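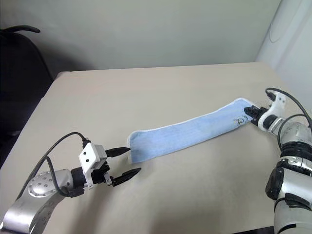 Skuris long cloth, light blue with white border

The Skuris is a narrow cloth for drying glasses, lining trays or covering a sideboard. The corners are rounded and the edging is thin and white.

Weight: 200 g per square meter
Care: machine wash warm, tumble dry low. Do not bleach.
Shrinkage: up to 7 percent after the first wash
Item number: Skuris 27

Sold singly or in cartons. Carton orders ship from the Brusenport warehouse. For the heavier weave, see Drorkis. Bustos table pads are listed under Kitchen Linens.

Prices last updated 9/4/25. Returns accepted on unwashed items only.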